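2019年11月15日，星期五
手持夹爪示教，衣物分拣与折叠，工作台记录

上午先把昨天的遗留问题处理了。左右指的零位差了一点，夹爪全闭时右指先到，左指还留一条缝。松开连杆根部的螺钉重新对了一遍，闭合后夹一张打印纸，两边拉力差不多，就没有再动。标定文件另存了一份，放在 Mornau 目录下面，旧的没有删，回放旧数据时还要用旧的那份。

任务分两段录。第一段是从衣物堆里拣一件出来，放到空出来的地方；第二段是把这一件摊开，捏住一个角或者一条边，对折一次。两段分开存，不要连着录。上周有人连着录，后面切分花的时间比录制还多。

到今天为止有效的示教是742条，其中拣取段占大头，折叠段只有227条。折叠段的丢弃率高，今天试下来主要是三种情况：
捏到两层，提起来整件跟着走；
捏的位置离尖角太远，对折后角是歪的；
手太快，回放时机械臂跟不上，末端速度超限被截断。

第三种最好解决。录之前先空手走一遍，心里数着拍子，接近布料的最后一段放慢。今天定的规矩是单条不少于15秒，短于这个数的直接重录，不进库。下午按这个录，超限报警明显少了，具体数字等下周统计。

第一种比较麻烦。薄的针织料贴在台面上，指垫从正上方下去，很容易把下面一层也带起来。试了两个办法。一是把夹爪放低，让指尖差不多贴着台面平推过去，让布自己拱起一个褶，再合。二是先用一侧指垫压住布面往回拖一小段，拖出褶来再夹。第二个办法人做起来顺手，但是回放时压的力不好控制，轻了拖不动，重了夹爪会弹一下。暂时统一用第一个，第二个录了几条单独放着，文件名加后缀 drag，训练时不要混进去。

遥操作那边也试了一轮。用主手带从臂做同样的拣取，成功是能成功，但一条要花手持示教两三倍的时间，而且人看不清指尖和布之间的距离，总是停下来确认。结论是拣取继续用手持，遥操作只留给需要从臂实际受力的动作，比如拉平。Drollell 那套主手的力反馈还没有接，接上以后再比一次。

布料颜色的问题也记一下。深色衣服堆在一起的时候，画面里几件之间的边界基本看不出来，人靠手感和记忆能分开，策略只能靠图像。浅色衣服放在灰色台面上也有类似的情况，浅灰对中灰，边缘不算清楚，好在褶子的明暗还在。白色大件印了图案的反而容易，图案可以当参照。
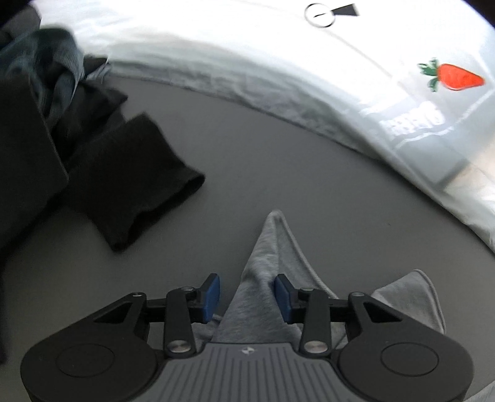 所以下一批的摆放要调整。深色堆照旧保留，这是实际会遇到的情况，不能为了好录就拿掉。另外加一组深浅混放的，每条录之前重新打乱，不要只把上一条用过的那件扔回去。打乱之后目标件的朝向也要变，现在库里尖角朝向操作者的偏多，策略学出来只会从这一个方向接近。

接近方向顺便再说一句。手持的时候人习惯正对着布角伸过去，手腕几乎不转。装到臂上以后，同样的位姿有时候在关节限位附近，逆解跳变。今天回放的183条里有几条就卡在这里。录的时候有意识地换几个角度，左偏右偏都要有，手腕转动要慢。

待办：
右指零位周一开工前再查一遍，看会不会又跑掉
drag 后缀的几条单独回放，记下弹跳时的开合量
切分脚本里把最短时长改成今天定的数
指垫表面有点脏，用酒精擦，擦完干透再录
折叠段补录，12月之前要和拣取段的数量拉近一些
主手力反馈的线还没到，到了先查接头型号

电池收工时两块都放上充电座了。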